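Neser Opens Orders for Kenix, a Wrist Camera and Gripper Kit for Mixed-Goods Picking

ATITWOOD, August 4, 2025 — Neser is very happy to share that orders are now open for Kenix, a gripper and wrist camera kit made for the small warehouses, gift shops and mail-order rooms where no two things in the bin are the same shape. The kit bolts to the end of a robot arm you may already own, plugs into a single control box, and comes with the picking software already loaded.

We have wanted to write this announcement for a good long while. Kenix began as a side project on a bench at the back of our Atitwood workshop, and it has been taken apart and put together again more often than any of us would like to admit. Those of you who visited in February will remember the old version, with the cable that had to be taped down before every run. The cable now runs inside the housing, and the tape has gone back in the drawer.

Most picking tools are at their best with boxes. Boxes are lovely — they have flat sides and they stay where you put them. But a great many of the people who write to us don't sell boxes. They sell soft toys, pouches of food, knitwear with a hang tag on a string, cards and bits of paper that slide under everything else, and all of it comes back in one tote when the returns arrive. Kenix was made with that tote in mind.

The kit has two parts that matter most. The first is a pair of curved fingers, shaped to reach around a soft item and draw it in gently, so that a plush toy or a folded sweater is held across a wide area and doesn't have to be pinched at one spot. The second is a small camera that rides at the wrist, looking down past the fingers at whatever is about to be picked up. Because it moves with the hand, it gets a closer look the nearer the hand comes, and the software uses that closer look to choose where to take hold.

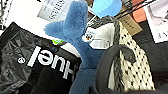
Shiny packaging was the part that kept us up late. Glossy plastic throws light back at a camera in all sorts of unhelpful ways, and a wrinkle in a pouch can look a lot like the edge of something else. We gave the software a great deal of practice with crinkled, reflective and half see-through wrapping, and with printed words facing every which way, upside down included. Strings and cords had their share of attention too, and Kenix will move a little and look again if it isn't sure whether a thin dark line belongs to the item it wants or to the one beside it.

In our own workshop trials we put Kenix through 1,247 picks from mixed totes, using 126 different items bought from ordinary stores. We kept a note of every one, including the ones we would sooner forget, and the full log is free to anyone who asks for it. We'd much rather you read the log before you order than after, and we are glad to go through it with you over the phone if tables of numbers aren't your idea of a pleasant afternoon.

"I used to pack orders for a living, and what I remember is how much of the day went into untangling things," said Ermelinda Figueiredo, product lead for Kenix at Neser. "So when we started on this I kept bringing in bags of whatever I had at home, toys and sweaters and snacks, and tipping them out on the table. The engineers were very patient with me! I think the kit is better for it, and I do hope people will write and tell us what they're putting in front of it."

Kenix comes in one size for now. In the case you will find the gripper with its fingers fitted, a spare set of fingers, the wrist camera, the control box, mounting plates, a set of hex keys and a printed setup guide in plain language. Changing the fingers takes a single hex key. The software runs on the control box itself, so pictures from the camera stay in your building unless you choose to send them to us for help with a problem.

There are a few things Kenix won't do, and we would like to be plain about them. It isn't meant for glass, for anything with a sharp edge, or for loose food. Very thin sheets lying flat on a smooth surface are still hard for it, and we suggest leaving those to a person for the time being. An update that may help with cards and paper is in testing now.

The first run is 400 kits, assembled in Atitwood and shipped in the order in which requests come in. Customers in the first run will also get 9 months of phone support at no added cost. Sales and repairs are being handled together with our longtime partner Henare, whose technicians can fit the kit on site for customers who would sooner not do it themselves.

To ask for a price, a copy of the trial log or a visit to the workshop, please write to the Kenix desk at Neser or call the main office during working hours. Visitors are welcome to bring a bag of their own goods to try.

About Neser
Neser designs and builds grippers, cameras and software for small and midsize packing operations. The company is based in Atitwood.

Media contact
Ermelinda Figueiredo, Neser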